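Wundberg cell (setup and upkeep)

The Wundberg cell is a two-armed tabletop robot station, and I've been the one looking after it since it was bolted together in April. I started this entry for the Bollberg workshop wiki because the old one was four lines long and two of them were wrong. Feel free to fix mine!

Name and layout

The name comes from the room it was first set up in, and it stuck even after we moved the whole thing down the hall. It has two arms, each with its own gripper, working over an ordinary table. The controller sits on a shelf outside the reach of either arm (please keep it there, I've had to rescue it once already). Power for the arms and power for the controller run on separate switches, and the controller always goes on first. If you do it the other way around, the arms come up in a fault state and you get to start over.

Setting up

I begin with the bases. Every base bolt gets checked with the torque wrench, then I push on each arm by hand with the power off and feel for play. After that come the cables, and this is the part I'm fussy about. A cable needs enough slack to follow the joint through its full travel, but a loop that hangs too far out will catch on something sooner or later. I move each joint slowly from one end to the other and watch the cable the whole way.

Next is homing. Both arms go to their rest pose, the Anier software reads the joint positions, and you compare them with the sheet taped inside the cabinet door. Anything that doesn't match gets homed again before you touch the grippers.

Last is the contact check, where the fingertips are brought up to a small object on the table at low speed. I like something flat and light for this, with a hard edge that a fingertip can meet cleanly.

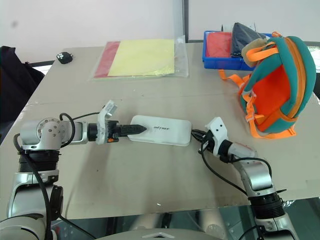

How often does the cell need to be homed again?
After every power loss, after any work on a joint or a cable, and otherwise every 100 hours of running time.

The hours are logged automatically, but the reminder only shows up on the status page, so I keep a note on the door too.

Routine care

Fingertips wear faster than anything else. I wipe them at the end of the day with a dry cloth and look for chips or shiny spots, and a worn one gets swapped right away. The screws on the gripper brackets like to work themselves loose, so they get a turn with the small driver every week. Joint covers come off at 600 hours for a proper cleaning, and that takes me most of a morning (bring coffee, and a tray for the screws).

Faults and repairs

The fault we see most is code 21, a lost connection to a gripper. Nine times in ten it's the plug at the wrist. Power the arm down, unplug it, look at the pins, push it back in until it clicks. If the code comes back, swap in the spare cable from the drawer marked Ó Dubhghaill, which is where the kit from that supplier lives.

A joint that hums while holding still usually needs its gains set again, and I'd leave that one to whoever has the service login. A joint that grinds is a different story! Stop, switch off the arm power, and leave a tag on the switch so the next person doesn't wake it up.

Spare parts still to be added to this page: fingertip order numbers, wrist plug type, cover screw sizes.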